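Llewellyn Holdings

Llewellyn Holdings is a publicly traded holding company based in Rudthorpe. It owns office supply distributors, a regional printing business and a minority stake in a shipping broker. Its common shares trade on the Ustmont Exchange, where they were first listed after a merger with a shell company. Before the listing, the company was privately held and operated under the name Rudthorpe Stationers.

History

The company began as a single wholesale warehouse selling paper, pens and ledgers to schools and small offices. It grew by buying smaller wholesalers in neighboring towns, usually keeping the local name for a few years after each purchase. By the time it reorganized as a holding company, it had 11 subsidiaries, several of them inactive and kept only for tax or lease purposes.

The reorganization placed all of the operating businesses under one parent. Lenders had asked for the change as a condition of renewing the company's main credit line, which had previously been secured against each warehouse separately. Existing owners exchanged their interests for shares in the new parent.
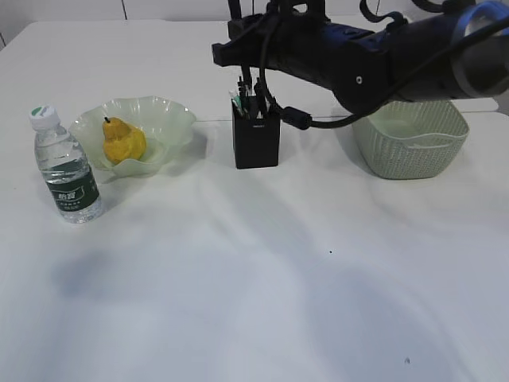

A pen holder on a white table, with a water bottle, a pear in a glass bowl and a basket.

Public listing

Llewellyn did not hold a traditional initial public offering. It merged with Trustton Capital, a shell company that had already raised cash and met the exchange's minimum requirements for number of shareholders. Trustton's shareholders approved the deal in March, and trading in the combined company opened on a Monday. Trustton's old ticker was retired the same morning.

Under the terms of the merger, holders of Trustton received one Llewellyn share for every five they owned. Directors and officers agreed to an escrow arrangement that released their shares in stages. A private placement closed alongside the merger, and most of the proceeds went to paying down the credit line. The remainder was set aside for working capital.
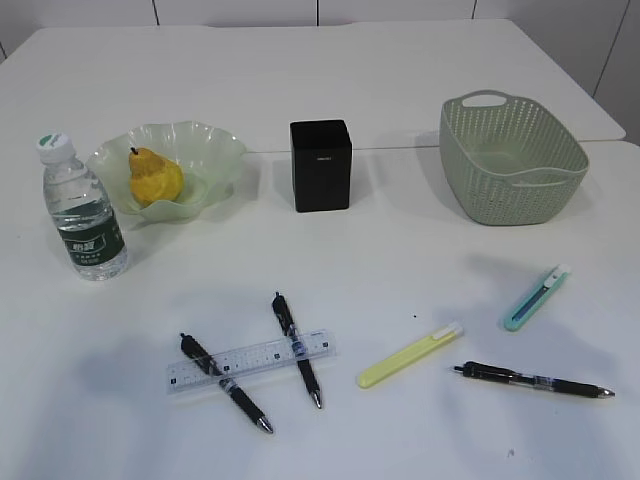
By the Business Reference Desk

Corporate structure

The parent company has a small head office and no direct sales. Purchasing, payroll and insurance are handled centrally, while pricing and hiring are left to the subsidiaries. The group reported 2368 employees in its most recent annual filing, including part-time warehouse staff. The printing business is the largest single employer.

The distribution subsidiaries are owned outright. The shipping broker is accounted for as an equity investment, so its revenue does not appear in the group total. Llewellyn has the right to appoint one director to the broker's board but has no veto over its budget.

Governance

The board has five seats. Three must be held by directors who have no employment or supply relationship with the group. Directors stand for election every year at the annual meeting, held in Rudthorpe. Shareholders may vote by mail or online.

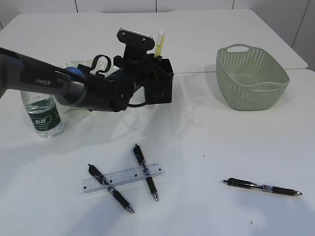
The company has one class of common shares, each carrying one vote. An earlier class of preferred shares was converted at the time of the merger and none remain outstanding. The audit and compensation functions are split between two groups of directors, and the chair of the board may not lead either one.

Dividends

Llewellyn paid no dividend in its first two years as a public company. It has since paid one twice a year, in May and November. A reinvestment plan is open to registered holders with at least 100 shares. Holders whose shares are kept with a broker must ask the broker whether the plan is available to them.

See also

Reverse takeover
Shell company
Ustmont Exchange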